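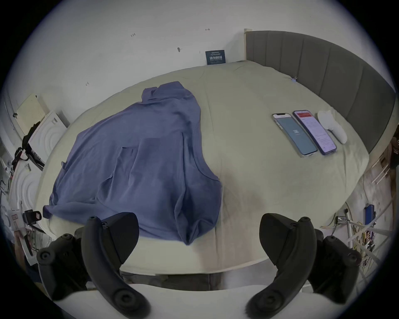
How often does a smoke alarm in a rented bedroom need testing?

Once a month, with the button on the alarm, and again every time a new guest or lodger moves in.

# Flusadstead Guest House, Clulness: bedroom floor safety check

November 15, 2021. Checked by Halfdan Hjaltadóttir. Owner's copy.

Marks used: **OK**, **FIX** (do it before the next booking), **WATCH** (look again in July), **NOT SEEN** (I was told about it but could not check it). I don't give an OK on somebody's word. If that makes the list look worse than last year's, last year's list had an OK next to a fire door that doesn't shut.

## Alarms

- [x] Smoke alarm in every bedroom. **OK**
- [x] Each one sounds when the button is pressed. **OK**
- [ ] Alarms linked, so that one sets off the rest. **FIX**
- [ ] Replacement date written on the alarm. **FIX**
- [ ] Carbon monoxide alarm near the boiler closet. **NOT SEEN**

Comment: The alarms are all Salian, and the box says they link up by themselves. I'd like to know how. I pressed the one at the end of the hall and the others stayed quiet. The leaflet mentions a pairing step in very small type, and I doubt anybody did it. Until they are paired you have a set of separate alarms, and a guest asleep at the far end won't hear the one by the stairs.

The carbon monoxide alarm is "on order." It was on order last time as well. Please send the receipt.

## Doors and the way out

- [ ] Bedroom doors close fully on their own. **FIX** (room 3)
- [x] Doors open from the inside without a key. **OK**
- [x] Hallway at least 40 inches clear along its whole length. **OK**, once the laundry cart was moved
- [ ] Exit sign lit. **FIX**
- [ ] Escape plan on the back of each door. **WATCH**

Comment: Room 3 catches on the carpet and stops with a gap I can put my hand through. The handyman's note says "adjusted." Adjusted how? Take the door off and trim it, or change the carpet strip. A stronger closer will only slam it halfway.

The hallway passes today. It passed because I asked for the cart to be moved and then measured. I am giving it the mark because the rule is about the width, but I don't believe the cart lives anywhere else. Find it a closet.

The escape plans are still the ones from before the back stair was moved. Somebody has drawn the new stair in with a pen, correctly as far as I can tell. That will do for the winter.

## Outlets, cords, and chargers

- [x] No cracked outlet covers. **OK**
- [x] Outlets near sinks trip when tested. **OK**
- [ ] No power strip plugged into another power strip. **FIX** (room 6)
- [ ] Bedside lamps: cords sound, plugs tight. **WATCH**
- [ ] House chargers all from a known maker. **FIX**

Comment: The basket of loaner chargers at the front desk should go. I am told guests love it. I'm sure they do, but half the chargers in it have no maker's name at all, and one has tape around the plug. Buy a few decent ones and throw out the rest.

The welcome card now asks guests not to charge anything under a pillow or blanket. Fine, keep it. I don't think people read the card. A free outlet beside the nightstand would do more, and in most rooms the only one in reach is taken up by the lamp and the clock radio. Get the electrician to quote for doubles.

Room 6 had a strip in a strip behind the dresser, feeding a kettle. I unplugged it.

## Heating

- [ ] Portable heaters shut off when tipped over. **FIX**
- [ ] Heaters kept 3 feet from bedding and curtains. **FIX**
- [x] Radiator valves turn by hand. **OK**
- [ ] Boiler service record. **NOT SEEN**

Comment: Two kinds of heater here, the old oil-filled ones and the new Pasumon fan heaters. The sales sheet calls the Pasumon "safe in any room." I tipped one over on the bathroom tile and it kept running until I picked it up. Tried it again with the same result. Either the switch underneath is stuck or there isn't one. Pull them all out of use and write to the seller.

As for the 3 feet, the smaller rooms can't do it. With the bed where it is there is no spot on the floor that far from a blanket. So no portable heaters in the small rooms, and please don't write back that guests will be careful.

## Windows

- [x] Open and stay open. **OK**
- [ ] Sill lower than 30 inches: stop fitted. **WATCH**
- [x] Blind cords tied up out of reach. **OK**

Comment: Stops are fitted, but with the short screws that came in the packet. I could wiggle the one in room 6. Longer screws cost next to nothing.

## Beds and floors

- [x] Bed frames steady, no loose slats. **OK**
- [x] Mattress labels present. **OK**
- [ ] Rugs lie flat or have a grip pad. **FIX**
- [x] Night light between bed and bathroom. **OK**

Comment: The grip pads were cut from shelf liner. It slides less than bare rug, and it still slides. Use proper pads or take up the rugs.

I don't mark bedspreads and neither should the housekeeping sheet, which has "bedspread smooth" under safety. It isn't a safety matter. Move it, and put "heater unplugged at checkout" in its place.

## Paperwork

- [ ] Alarm test log. **FIX**
- [ ] Extinguisher tags in date. **WATCH**
- [x] Emergency numbers at the desk. **OK**

Comment: The alarm log has the same initials, in the same blue pen, for every month of the year. It may be that one tidy person did every test and never changed pens. Then that person should have noticed the alarms don't link. From now on write the room number and the time next to each test.

Extinguishers are in date until summer. Book the service early; the Clulness firm was slow last time.

## Before I sign

I need the receipt for the carbon monoxide alarm, the boiler record, and word that the Pasumon heaters are out of the rooms. A photo of room 3 with the door shut is no use to me. I'll come and let go of it myself.

H. Hjaltadóttir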